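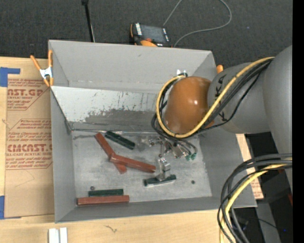 Shaimaa Badawi sustentou, logo na abertura dos trabalhos, que um bônus de boas-vindas cujo requisito de aposta o jogador só encontra na terceira página dos termos não deveria figurar como bônus em nenhuma tabela comparativa. Registro a observação com as palavras mais próximas possíveis das que empregou, pois dela dependeu quase tudo o que se discutiu depois.

24 de agosto

Reunião de revisão do guia de operadores, versão preliminar. Cabia-me apresentar o capítulo relativo às condições promocionais e ao prazo de pagamento dos saques, com base nas fichas entregues na semana anterior. Foram examinados três operadores: Pratex, Irnasach e Folard. O quarto, Salem, ficou para a próxima sessão, por falta da documentação sobre o limite de retirada.

Quanto à Pratex, a ficha indica que o valor do bônus deve ser apostado 30 vezes antes de qualquer saque, e que as apostas em roleta e em blackjack não contam para esse total. A segunda parte não constava do nosso texto. Propus que constasse na mesma linha do requisito, e a proposta foi aceita sem debate. Fica pendente a redação, que me foi atribuída.

A Irnasach suscitou discussão mais longa. O catálogo anunciado é de 404 jogos, número que a equipe de conferência confirmou na versão para computador. Na versão para telefone faltam vários títulos de mesa, e o operador não informa quais. Shaimaa Badawi pediu que se retirasse o total do título da ficha. Defendi que se mantivesse, com a ressalva da plataforma indicada logo em seguida. Prevaleceu a minha posição, embora eu não esteja inteiramente convencido dela. Relendo agora a ficha, noto que a ressalva ficou em corpo menor - defeito idêntico ao que apontamos nos operadores. Pedirei a correção por escrito amanhã cedo.

No caso da Folard, o ponto sensível é a verificação de identidade. O operador aceita o depósito imediatamente e só solicita os documentos no primeiro pedido de retirada. A nossa conta de teste, aberta em janeiro com saldo próprio e sem adesão a promoção, solicitou o saque de 195 reais e aguardou o pagamento por 2 semanas, período em que o atendimento pediu o mesmo comprovante de residência em duas ocasiões. O valor foi pago por inteiro. Consignou-se que o prazo publicado pelo operador se conta a partir da aprovação dos documentos, e que o leitor comum dificilmente o entenderá assim. A nota de pagamentos da Folard foi rebaixada em um ponto. Votei a favor.

Tratou-se ainda da seção sobre jogo responsável. O texto atual ocupa o fim do guia e limita-se a recomendar moderação, o que considero insuficiente. Sugeri que cada ficha informe se o operador permite fixar limite de depósito diretamente na conta, se a redução desse limite tem efeito imediato e por qual caminho se solicita a autoexclusão. A sugestão foi acolhida quanto aos dois primeiros itens. O terceiro depende de consulta aos operadores, e a minuta da carta ficou igualmente a meu cargo.

Houve divergência sobre a publicidade. Foi lida uma mensagem da Pratex em que se solicita a antecipação da nota final, a título de cortesia comercial. Deliberou-se responder que nenhuma nota é comunicada antes da publicação. Shaimaa Badavi assim está grafado na ata; deve ser corrigido para Badawi antes da assinatura.

Anotações para uso próprio: conferir se as rodadas grátis da Irnasach expiram a partir do crédito ou da ativação; reler o parágrafo sobre o valor máximo de aposta com bônus ativo, que continua obscuro; solicitar novamente os documentos da Salem; devolver a pasta azul ao arquivo.

A sessão encerrou-se depois do horário previsto. Não cheguei a tratar do glossário, no qual "rollover" e "requisito de aposta" aparecem ainda como verbetes distintos, com definições que não coincidem. Levarei a questão à próxima reunião, com uma redação única.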